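Are they bringing robots into your kitchen too? What happened to the staff?

Posted by toastrack_852

I do earlies in the staff canteen at a packaging firm in Loltbridge. Five of us on the breakfast shift, mostly hot rolls, porridge, eggs on toast. In November we're getting a Ristier arm on the plating line, and the manager says it'll be "up to speed" by spring. We had a thirty-minute talk about it and I came out knowing less than when I went in. Has anyone been through this? Do hours get cut, or do you just end up doing different things? I'm not against it, my wrists would love a rest, but I'd like to know what I'm walking into.

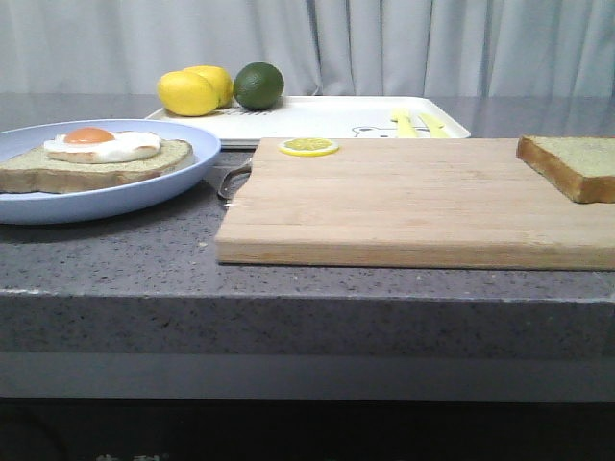 griddle_and_go

We've had one at our Skedon site for a while now, so I can tell you how it went for us. No one lost their job, but the jobs did change. I used to cook and plate, all in one go, chatting away. Now I spend half the morning setting things out so the arm can find them, and it's fussier than any chef I've worked for! Bread has to be cut thick and even, the egg sits on top with some of the slice still showing, and a round of lemon left lying on the board has to be picked up before it starts. Our service is 2,200 plates a week, and it's good at the boring middle bit of that. What I miss is the company, as two of us got moved to afternoons. Ask now who does the setting up and whether it counts as a skilled grade. We didn't, and it took ages to sort out afterwards.

nightshift_baz

they said the same at Hendriks and then stopped replacing people who left. get it in writing

porridge_queen

Bit of both for me. Hours stayed the same, but breaks got awkward because somebody has to be near the thing when it stops, and it always stops when you've just put the kettle on. Ask for proper training too (we got a leaflet). My wrists are much better though, so there's that!

Contact us | Terms of use | © Loltbridge Community Help | Back to top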